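HSK 210 Household Textile Care
Unit 3: Sorting, Laying Out and Folding Knit Garments
Course handout, prepared by Shirley Bouchard

3.1 Scope

Unit 2 dealt with washing and drying. Unit 3 starts at the point where a dry, mixed load has been brought to the folding surface in a basket. It covers the order in which pieces are taken out, the way a knit shirt is laid out before the first fold, and the fold itself. Woven shirts with button fronts are covered in Unit 4 and are not discussed further.

The terms used on the worksheet are the following.

Surface: the flat area on which garments are spread and folded.
Source: the basket or pile from which garments are taken.
Stack: the finished pieces, placed one on another with their folded edges aligned.
Body: the main panel of a shirt, front and back together, without sleeves.
Long axis: the line running from the collar to the hem.

3.2 The surface

The surface must be larger than the largest garment in the load when that garment is spread with both sleeves out. A table that is too short forces the hem over the edge, and the weight of the hanging part drags the body out of square. A smooth mat or a tight cotton cover is suitable. Terry toweling is not, as the loops catch on jersey and the shirt will not slide when it is straightened.

A printed surface is acceptable for practice. For grading we use plain gray covers, because a busy print makes it harder to see whether an edge is straight.

Source and stack should be placed outside the middle of the surface and should stay in the same position for the whole load. Most students put the source at the back and the stack at the front or to one side.

3.3 Order of removal

Take pieces from the top of the basket. Do not dig. Pulling a garment from the bottom of a full basket twists the pieces above it and adds creases that were not there when the load came out of the dryer.

If a garment hangs over the rim, it comes out first. Lift it clear with both hands before lowering it to the surface. A piece dragged over a slotted rim can snag at the seams, and fine knits such as the Drinatex jersey in the practice kit will show a pulled thread at once.

Sorting by color is not required at this stage. It was done before washing. Sort by type only: shirts, small items, flat items. Small items go back into the basket and are dealt with last.

3.4 Laying out a T-shirt

A T-shirt rarely lands flat. The usual faults are a doubled end, a sleeve caught under the body, and creases across the body. All three are corrected before folding starts. A fold made over a doubled end locks the fault into the finished piece and produces a thick corner in the stack. 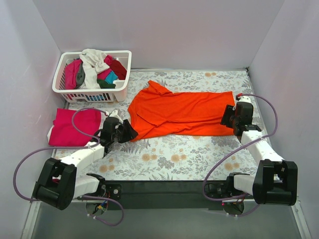 Figure 3.1. Orange T-shirt before straightening. Note the left end folded over itself and the creases across the body.

Procedure:

1. Find the collar. It is the stiffest part of a T-shirt and the easiest to locate by touch.
2. Open any doubled end. Hold the upper layer at its outer edge and turn it back until the fabric lies in a single front and back.
3. Free both sleeves and lay them out to the sides.
4. Take the two hem corners and draw them away from the collar with light, even tension. Do not stretch rib knits.
5. Smooth from the long axis outward, first one half, then the other. Strokes along the hem only push the creases to another place.
6. Check that the side seams lie at the sides. If a seam has rolled onto the front, lift the body at the shoulders and set it down again.

Step 2 is the one most often skipped. In the August section it accounted for most of the marks lost on the practical — more than the fold itself.

3.5 The fold

The course uses the Thevar fold, so called after the worksheet on which it was first issued. It has two side folds and two cross folds.

Turn the shirt face down. Fold one side in toward the long axis, with the fold line running from the middle of the shoulder to the hem. Lay the sleeve back so that it lies inside the new edge. Repeat on the other side. Bring the hem up to just below the collar, then fold once more in the same direction. Turn the piece over. The collar should be centered and the outer edges parallel.

The finished piece goes on the stack with its thick folded edge facing the student. Fabric showing beyond the edge of the piece above it counts as an alignment fault.

3.6 Practical assignment

Each student folds 14 shirts from a mixed basket. Marks are given for layout (3 per shirt) and for fold and alignment (2 per shirt), for a total of 70. Time is recorded but not graded.

Baskets are filled by the instructor and must not be rearranged before the start. Students who bring their own garments should choose plain T-shirts without large rubber prints, as these prints crack along the cross folds.

Covers and practice kits are signed out from Murali Annamalai in the textile lab and returned there the same afternoon.

3.7 Before the next session

Read the Ollelari notes on collars and plackets. Bring one woven shirt, washed and unironed.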